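# Wrist-only policy trained on 620 demos, scooping clear cubes. Anyone else seeing this?

**stesulmont_lab**

Posting a result I'd like people to poke holes in. The task is scooping clear cubes out of a bowl and dumping them in a tray. Policy sees the wrist view and joint positions, nothing else. No depth, no overhead camera. I collected 620 demos by teleop and trained with the Vodach codebase on default settings, except I dropped the action chunk to 10 because the long chunks kept overshooting on the approach.

It does better than I expected on the grab itself. Where it falls apart is bowl placement. If I put the bowl where most of the demos had it, fine. If I move it toward a corner of the mat, the arm goes to the old spot and closes on nothing.

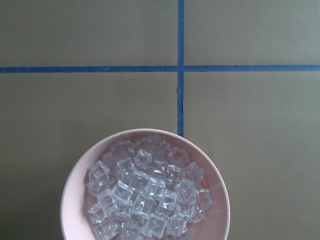 My question is about reference marks on the work surface. I put them down so I could reset the bowl the same way between episodes, and I never thought about what the network would do with them. Now I suspect it learned to servo to the blue cross and treats the bowl as an afterthought. With the bowl sitting over the vertical strip like that, some way below the crossing, the tape is a much easier thing to lock onto than a pile of see-through cubes. Has anyone measured this properly, and is it worth recollecting?

---

**gradient_mule**

Pull up the tape and run the same checkpoint. Takes five minutes. If success drops with the bowl in the usual place, you have your answer.

---

**flindon_user**

What mule said, but don't only remove it. Shift the cross a hand's width and leave the bowl alone. Removing the tape takes you out of distribution in a way that could break the policy for other reasons. Shifting it tells you which thing the policy is following.

We had the same trouble on a Flindon arm with a sorting task. Ours was following a strip of tape at the edge of the mat.

---

**kpz**

I don't buy the tape theory yet. Clear objects are hard for any RGB policy. The highlights move when the wrist moves, so the encoder gets a different pile every step. A pale bowl doesn't help either, the rim is close to white. You could get this exact failure with no tape at all, just from not enough position variety. How were the bowl positions spread over the 620?

---

**stesulmont_lab**

> How were the bowl positions spread

Badly. I meant to use all four quadrants evenly, but the bowl ended up near the middle most of the time because it was easier on the person driving. I'd have to go back through the logs for real numbers.

---

**kpz**

Then that's your problem. The tape is a side issue. Even a perfect bowl detector inside the network wouldn't save you if the actions in the data nearly always end in the same place.

---

**flindon_user**

Those two aren't separate though. If the bowl had been spread out, the tape would have been useless for predicting actions and the network would have ignored it. Narrow data is what makes the tape useful. I'd still run the shift test before recollecting, otherwise you won't know whether to leave the marks in.

---

**gradient_mule**

Also check your crops. If you're using random crop the cross can fall outside on some samples, which helps a bit. The Vodach default is center crop last time I looked.

---

**stesulmont_lab**

Center crop, yes. OK, running the shift test tonight.

---

**stesulmont_lab**

Results. Same checkpoint, bowl in its usual place for every trial, 10 trials per condition.

| Condition | Scoops that worked |
|---|---|
| Tape as in training | 9 |
| Tape removed | 7 |
| Cross shifted left | 3 |

In the shifted condition most of the misses went left, in the direction of the tape. So it is following the cross at least part of the time.

---

**gradient_mule**

There it is.

---

**kpz**

I'll give you the shift result. 7 with the tape gone means it can find the bowl without it, so I'd still put most of the blame on the positions. And 10 trials is thin. I wouldn't put it in a paper.

---

**dwivedi_fork**

I maintain the Dwivedi branch of the loader. There's a flag to paint over a color range at train time with texture sampled from nearby pixels. Several people use it for tape. It's cheap to try on the data you already have. Keep the range tight, and look at a few batches by eye first, in case it's eating the bluish edges on the cubes.

---

**stesulmont_lab**

Didn't know about that flag, thanks. Plan is to retrain on the current set with the tape painted out, then recollect up to 1000 demos with bowl positions drawn from a random list and no marks on the mat. For resets I'll project the outline and turn it off before recording. Will post both numbers here.

---

**flindon_user**

Make sure the projector is off before the first saved step. Ours had a lag and the outline was in the first few steps of every episode.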